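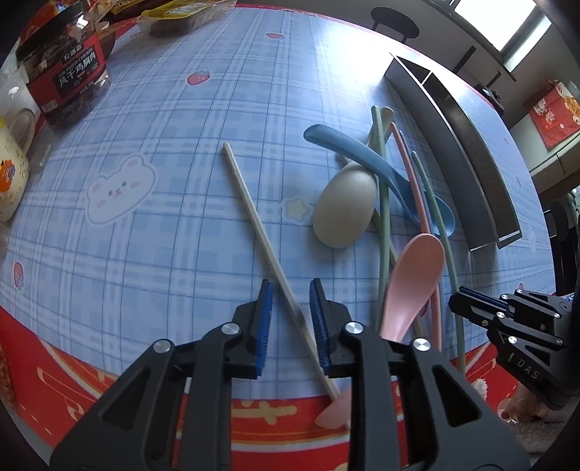
4. Setting up the Wokden countertop dishwasher

Read section 3 first if the unit is still in its crate. This section covers placing it, hooking up the water, loading, and the first wash. Have a towel ready, you will spill some. Small light stuff is what trips people up on this model – a long thin chopstick, a small pink spoon like the one lying near it on the table – so sort those out from the plates before you start and read 4.5 before they go anywhere near the basket.

4.1 Before you start

You need:
The unit, Boateng edition or the plain one (same inside, different door)
Inlet hose, gray, with the filter already in the nut
Drain hose, ribbed
Faucet adapter and both rubber washers
A bucket or a sink
Dishwasher salt if your water is hard
Detergent, powder or tablet. Not hand dish soap. Ever.

Check the rating plate inside the door. Model number should start with 502. If it starts with anything else you have the wrong guide, the drain connection is on the other side and steps in 4.3 will not match.

CAUTION: Do not plug in yet.

4.2 Placing the unit

1. Pick a flat counter. Solid, not a rolling cart.

2. Leave 6 inches clear above and behind. Steam comes out the back vent at the end of the cycle and it will lift the edge on cheap cabinets.

3. Set the unit down, all four feet touching. Rocks? Turn the front feet by hand, left to raise.

4. Open the door all the way. It should stay down on its own. If it swings back up the unit is leaning backward, lower the front feet a bit.

5. Check the door clears the faucet handle. Do this now, not after the hoses are on.

NOTE: In the Presov showroom these sit on open shelves. Don't copy that at home, those units aren't connected to anything.

4.3 Water in, water out

1. Turn off the faucet. Unscrew the aerator (the little mesh cap). Keep it somewhere, you'll want it back if you move.

2. Push one rubber washer into the adapter. Flat side up.

3. Screw the adapter on by hand. Then a quarter turn with a wrench over a cloth. No more than that, the threads are soft.

4. Inlet hose to the port marked IN on the back of the unit. Hand tight.

5. Other end of the inlet hose to the adapter. It clicks. Pull on it – if it comes off it wasn't in.

6. Drain hose to the port marked OUT. Slide the clamp up over the ridge and squeeze it shut.

7. Free end of the drain hose goes in the sink. Use the suction hook. The end must not sit under water or the unit will suck dirty water back in.

8. Open the faucet slowly, cold side. Watch both joints on the inlet hose. A drip at the adapter is nearly always a missing washer.

9. Dry everything off. Wait a few minutes, look again.

CAUTION: Keep the drain hose lower than the top of the door. Any higher and the pump can't empty the tub, you'll get E7 on the display.

No faucet that fits? Fill by hand through the lid on top using the jug. Pour until it beeps, then stop. The beep is late by a splash or so.

4.4 Salt and hardness

Skip this if you have soft water. Test strip is in the bag with the guide.

1. Take out the lower rack.

2. Unscrew the salt cap, bottom left of the tub.

3. Fill the salt tank with water. First time only.

4. Funnel in, pour salt until you see it near the top. Water comes out over the edge, thats normal.

5. Wipe the rim. Grains left on the thread will make it leak.

6. Cap back on, tight.

7. Run Rinse right away with nothing inside. Salt water left standing in the tub marks the steel.

Use coarse dishwasher salt. Table salt has additives that clog the tank.

4.5 Loading

Plates in the lower rack, facing the center. Bowls at the back, tilted so water runs off. Cups and glasses upper rack, open side down. Nothing tall under the upper rack – spin the arm with a finger before you close the door, it has to go round without hitting anything.

Flatware basket:

1. Forks and spoons handle down. Knives handle up, so you don't grab a blade.

2. Mix them. Spoons all in one slot will nest together and the inside ones stay dirty.

3. Chopsticks in the side pocket with the lid, never loose in the basket. They slide through the bottom holes and stop the arm. No lid on yours? Lay them flat on the upper rack inside a mesh bag.

4. Baby spoons and small plastic ones go in the lidded pocket too. Upper rack is ok if the lid is full. Keep them off the bottom, the heater is there.

5. Snap the lid shut.

Don't wash in this unit: cast iron, crystal, anything glued, anything with a painted rim you care about, plastic that isn't marked dishwasher safe. Bare wood and bamboo will dry out and crack sooner or later. Lacquered chopsticks lose their shine, wash those by hand.

CAUTION: Let children's items cool before handing them over. Soft plastic holds heat longer than you'd think.

4.6 First wash

1. Plug in. Grounded outlet only, no extension cord.

2. Press Power. The display shows two dashes.

3. Load nothing. First run is empty to flush out factory dust.

4. Detergent in the cup on the door, half of what the box says. Close the cup lid until it snaps.

5. Shut the door. Push at the top corners, both of them.

6. Choose Quick (20 minutes). Press Start.

7. You'll hear filling, a pause, then the pump. Hum is fine. A knocking sound means the arm is catching on something, open the door and check.

8. When it beeps leave the door shut for 7 minutes. Then open it a crack and let the steam out.

9. Look at the bottom of the tub. A little water under the filter is supposed to be there, it keeps the seal wet.

Smell of plastic on the first couple of runs. Goes away. If not, run Hot with a cup of white vinegar on the upper rack, no detergent.

4.7 If it won't start

Display dark: outlet, then plug, then the fuse behind the kick panel.

E1: no water coming in. Faucet closed, or hose kinked behind the unit.

E3: water not heating. Turn off, wait, try agian. Still E3, call service.

E7: not draining. Hose too high, kinked, or the filter is blocked. Take out the filter, check under it for chopstick ends, seeds, bits of label.

Door light flashing: door not latched. Usually a handle sticking out of the basket.

Stops halfway, no code: someone opened the door. Close it and press Start, it carries on where it was.

Service for units bought direct goes through the Grudasside depot. Have the rating plate number and the code from the display in front of you when you call. Units bought in a store go back to the store first.

Next: section 5, cleaning the filter and spray arm.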